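Zatetti Working Group on Shared Workcell Practice
Minutes of the meeting held 12 Oct 2026

1. Minutes of the previous meeting
Approved without change.

2. Table layout and clearances (draft rule 4)
The Vastance delegation presented its proposal for tables on which 2 arms work from opposite rails. Each arm is to have a home position clear of the other, and cable bundles are to be tied along the rail on their own side. The limit on arm speed in the shared zone was set at 160 mm per second.

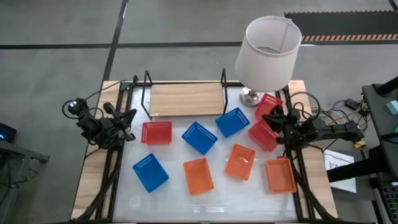 Urban asked whether the rule would cover tables where operators rearrange baskets by hand between runs, and said that it should. The group agreed. Both arms must be stopped before anyone reaches over the rails.

3. Gripper checks (draft rule 7)
Fingers are to be inspected every 500 cycles, and the result entered in the cell log. Dredavon reported that its trial log held 449 entries and asked that the form be shortened.
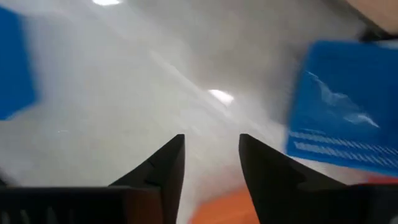 The revised form will keep the fields for finger wear, alignment and operator initials. The free-text field becomes optional. Members are to send comments on the wording to the secretariat in writing.

4. Next meeting
February, at the Vastance site. Draft rules 4 and 7 will be put to a vote.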